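Print this page | E-mail this page
Home | About | Meetings | Minutes | Newsletter | Contact

STATENNESS MAKERS AND TINKERERS CLUB
Minutes of the general meeting, 15 June 2019
Held in the back room of the Adams Building

Taken by Lorna Niven, typed up same night so forgive the spelling.

Quorum yes. Chair opened a bit late, projector cable again. Minutes of last meeting accepted, one fix: the soldering class was in January, not the fall. Motion to accept as fixed, seconded, carried.

1. Money

Balance after rent and insurance is 1,000 dollars and change. Dues still owed by a few people, you know who you are. The 3D printer repair came in under what we set aside. No discussion.

2. Open day at Pumance

Main item, took most of the evening. Pumance had their open day at the Reltomel Road workshop and 19 of us went. Carpool worked fine except the second car went to the old address. Whoever keeps the directions on our website please change them (action, Lorna).

What we saw. Sign-in, safety talk, then the group split in two. First half went to the floor with the packing arms, second half to the upstairs lab where they do the home robot work. Swapped after the coffee. Coffee was good. Sandwiches ran out before the second group came down, and this was raised more than once during the meeting.

Floor: two big arms behind fencing stacking cartons on pallets. The guide said the line can do 400 cartons an hour on a good day. Several members thought it looked slower. Guide said they turn it down for visitors. Question about what happens when a carton is crushed. Answer, the arm stops and a light goes on and a person comes over. Question about noise, did not hear the answer (noise).

Member asked if the old control cabinets get sold off. They do sometimes, we should write and ask. Action, Lorna to write by next meeting.

Upstairs lab: this was the part most people wanted to talk about. They run the two-armed robot in simulation first, then move the same program to the real one. We got the simulation on the big screen and a short go with the real machine after. They have built a set of make-believe rooms in software, with counters and shelves and the kind of stuff people leave lying about, and the robot has to reach in and pick up or move one thing without knocking the rest.

Presenter said they had 181 room layouts so far and are adding more. Same task gets run over and over with things shifted a little. Somebody asked why not just do it all on the real robot, and the answer was broken mugs and time, mostly time.

Points raised from the floor of the meeting:

- Soft things are the hard part. Presenter was open about this. Cloth and leather and bags fold in ways the software only guesses at. They use them anyway.
- Thin flat things next hardest. Gripper has two fingers and wants something to get around.
- Several members wanted to know how the view is chosen. They mostly look out from up on the robot, so its own body gets in the way at the bottom of the view. Took some of us a while to get used to.
- Lighting in the rooms was thought to be gloomy. Presenter said they change it on purpose between runs.
- Our programming people asked about the file format for the rooms. Presenter would not say much. Fair enough.
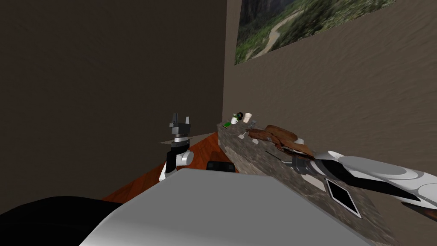

Reaching in low over a crowded counter was the one people kept coming back to. Long stone counter against the wall, cups bunched at the far end, tablet up close, brown leathery thing in the middle all crumpled up. One arm out over the counter and the other one just standing there with its fingers up. A member asked if the second arm is any use. Presenter said yes for holding things steady, and for anything big, but a lot of the tasks are one arm only and the other has to keep out of the way, and that takes programming too.

Long back and forth on whether the tablet should be on the counter at all. One view, a sensible person moves the tablet first. Other view, that's the point, the robot should cope with it where it is. Chair moved us along.

Go with the real machine: six members got a turn at the hand controls before time ran out. Task was a plastic cup into a bin. Two made it. Controls feel light, and there is a small lag you stop noticing. Those who did not get a turn would like it noted that they did not get a turn. Noted.

General feeling: well worth the trip. Criticisms were the sandwiches, the short time upstairs, and no seats in the lab for those who need one. Agreed to send thanks and mention the seats politely. Action, chair.

3. Our own demo table

Follows from item 2. Proposal that we do something simular, much smaller, for the county fair. Small desktop arm, kitchen stuff from the thrift store, kids try to pick things up. We have one working arm and one that works if you hold the base down. Discussion of cost, some 60 dollars for a new base plate and bolts. Worry about fingers. Agreed there must be a stop button a kid can not reach and an adult can. Plexiglass screen suggested, we have a sheet behind the lathe.

Motion to spend up to 100 dollars on the table. Seconded. Carried, one against (thinks we should fix the lathe first).

Sign-up sheet for shifts is on the door. Need people for the morning.

4. Workshop rules

Put the drill bits back. Sweep when you are done. The fridge is being emptied after this meeting and anything without a name on it goes. Key fobs, two missing, if you left the club and still have one please drop it in the mail slot.

Question on whether members can bring in projects overnight. Yes if on the back shelf and labeled, no if it has a battery charging. This was already the rule.

5. Any other business

Offer of a free band saw, needs a truck and two strong people. Accepted if it fits thru the side door. Someone to measure the door.

Pumance may run a second visitor day for smaller groups, upstairs lab only. No date. Show of hands for interest, most of the room. First places to go to those who missed a turn at the controls. Names to Lorna by e-mail, not by text please.

Lost property, one gray glove and a tape measure, both in the tin by the sink.

Meeting closed, chairs stacked. Next meeting same room, bring the door measurment.

Print this page | E-mail this page
Back to Minutes | Previous | Next | Top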